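Nurnholm Football Club – official statement, February 25, 2018

1/7
The club has received the written decision of the league's disciplinary panel on the red card shown to captain Josphat Khaemba in the closing minutes of the cup tie against Wanard.

2/7
The panel has upheld the dismissal. Khaemba will serve a suspension of 2 matches, beginning with the away fixture at Jemal. The club accepts the decision and will not appeal. 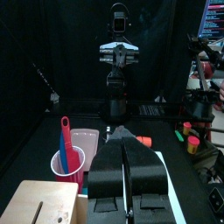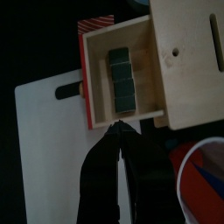
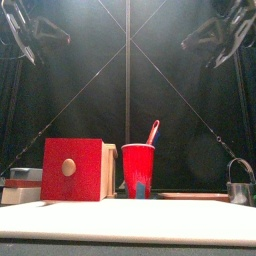
3/7 – The incident
The referee's report states that Khaemba was sent off for dissent after the award of a penalty to Wanard. He was not cautioned earlier in the match. The club submitted that his words were directed at a teammate. The panel preferred the account given by the referee and the nearer assistant, and found no reason to set it aside.

4/7 – Comments made after the match
Several remarks about the match officials were made by club staff in the press area. They did not reflect the position of the club and should not have been made. A letter of apology has been sent to the referee through the league office. The staff concerned have been reminded of their duties under the club's media policy.

5/7 – Statement from the captain
Josphat Khaemba said: "I reacted badly to a decision that hurt us. I have spoken to my teammates and to the manager, and I accept the ban. Wanard won the tie and I wish them well in the next round. I am sorry to the supporters who traveled and saw it end that way."

6/7 – Supporters
The club thanks the 707 supporters who made the journey to Wanard. Reports of objects being thrown toward the playing area at the final whistle are being reviewed with the home club. Anyone with information is asked to write to the club secretary. Any season ticket holder found to have taken part will lose the right to buy away tickets until the end of June.

Tickets for Jemal remain on sale to members. The remaining allocation is 100 seats, all in the uncovered end. Sales are limited to one per member, and membership cards must be shown at collection.

7/7 – Team matters
The vice-captain will lead the side during the suspension. Khaemba will continue to train with the first team and will be available again for the home match against Kinisen. The manager will take questions on team selection at the usual press conference – questions on the disciplinary case will not be taken. The club will make no further comment on the panel's decision.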